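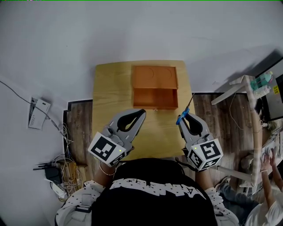 Small Repairs, week 9: screws, threads and what to do when they won't come out

Notes for the evening group, Lovden room. Wednesday lot and the Saturday lot get the same sheet. Bring it back next week, I'm not printing it twice.

Recap from last time
Glue-ups. Most were fine. Clamp pressure still too high on the chair rails, glue squeezed right out and joint starved. Read page 22 of the Gaete booklet again.

1. Heads
Slotted: old furniture, hinges, brass plates. Driver blade should fill the slot end to end. Too narrow = chewed slot.
Phillips: cross, tapered. Rides up out of the head when you push too little.
Pozidriv: looks the same, isnt. Four extra fine lines between the arms of the cross. PZ driver in a PZ screw, please. Half the ruined screws on the bench last term were this.
Torx: six-point star. Lovely stuff. Hardly slips.
Hex: flat-pack. Check metric or imperial before leaning on it.

2. Size
Try the biggest driver that seats fully. Wiggle it. Any rock, go up a size or change type. Small screws (specs, clocks, battery covers) need a small driver with a thin shaft, turned with fingertips, palm on the end if there's room. Don't use a big handle on a tiny screw, the head shears before you feel it.

3. Stuck screws, in this order
a) Clean the slot. Pin or scalpel tip. Paint hides in there.
b) Tighten a hair first, then undo. Breaks the rust.
c) Penetrating oil, wait. Overnight is better than ten minutes. Keep it off bare wood, it stains.
d) Heat. Soldering iron on the head for a minute or so, let it cool, try again. Not near varnish or plastic.
e) Rubber band over a worn head, push hard, turn slow.
f) Extractor bit. Drill dead centre. Go wrong here and you are drilling the whole thing out.

4. Stripped holes in wood
Matchsticks and PVA, heads off the matches. Pack tight, let it go off, trim flush, pilot hole, refit. For a door hinge use hardwood dowel, matchsticks wont last. Longer screw only if you know what's behind.

5. Brass
Soft. Put a steel screw of the same size in first to cut the thread, take it out, then the brass one with a bit of candle wax. Estela snapped 3 in one evening before she belived me.

For next week
Each bring one thing with a stuck screw. Elibariki has the Grodska tin of odds, 138 in it at last sorting, mixed threads, help yourselves but put back what you don't use.
Read the Plerton handout on taps and dies, first half only. We'll do the plug rewire after tea if there's time.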